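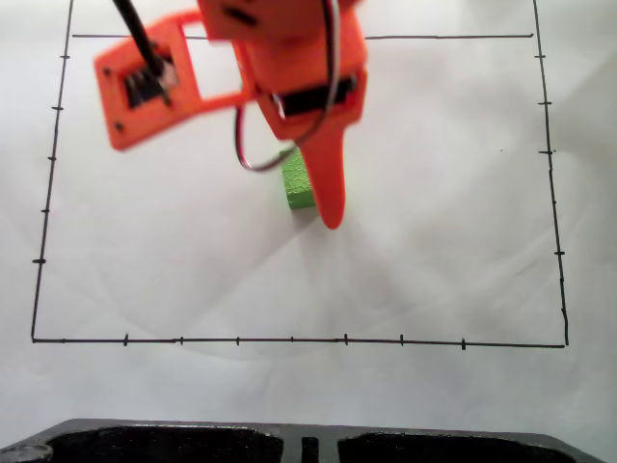 The green block out on the marker sheet, with the tick marks along the border.

Home | Galleries | Workshops | Visit Skodemdale | Contact

Marker, Paper, Blocks: pictures from the spring table
9th May
By Concetta Fontana

I have been wanting to put this page up for weeks! The spring table at the Rusatstead makers' room is my favorite thing we do all year, and it starts with nothing fancier than a fat black marker and a big sheet of white paper. You draw a rectangle. You put little ticks along the sides. Then you set a block down somewhere inside it and the whole morning gets away from you.

We went through 40 sheets this season, which is a record for us, and Natalina Rinaldi has kept nearly all of them in the flat drawer under the window (the ones with coffee on them went to the recycling, sorry). I love going back through them. Everybody's lines are different. Some people press so hard the marker squeaks, and some people draw as if the paper might wake up.

More about the sheet at the top

I picked this one to go first for the color. Bright green against white paper and black marker, with all that orange coming down beside it – you can spot it from across a room. And look at the surface of the block, it has a fine raised pattern all over it. I like the textured ones much better than the smooth ones, they are so nice to turn over in your fingers.

The border is drawn by hand, and I hope we never switch to printed ones. The left side drifts outward a little on its way down and I think it's lovely. There are five ticks on that side, six on the right and seven along the bottom. Natalina likes her ticks even. I don't mind either way, as long as they're dark enough to find when you're leaning over the table.

The paper has some soft creases in it too. Ours comes folded in packs of 200 from Bitura, the stationery shop up the hill in Skodemdale, and a fold never quite goes away no matter how many dictionaries you leave on it overnight. I've stopped trying. A rolled sheet lies worse anyway, the corners come up the minute you let go.

If you want to set up a sheet at home

Tape the corners first, then draw. Do the long lines in one go if you can, with your whole arm moving and not only your wrist, and let the ink dry before you put your sleeve anywhere near it (I have ruined 3 good shirts). For the ticks, I mark the middle of each side and work out from there. Natalina starts at a corner and measures every one. Both are fine! Small bright blocks are best on white. Pale yellow gets lost under our ceiling lights, and I'd skip it.

Where to see the sheets

A selection goes up in the back hallway at Farina in July, and you can come in and look without buying a coffee, though the almond rolls are very good. The hallway is narrow, so we'll hang them in a single row at eye height with the sheet numbers penciled underneath. If you drew one and want it back afterward, tell Natalina the number. Sheet 161 is already spoken for, and yes, it's the one with the wobbly corner, and yes, it's mine.

Galleries | Back to top

Last updated by C. Fontana, new hallway details added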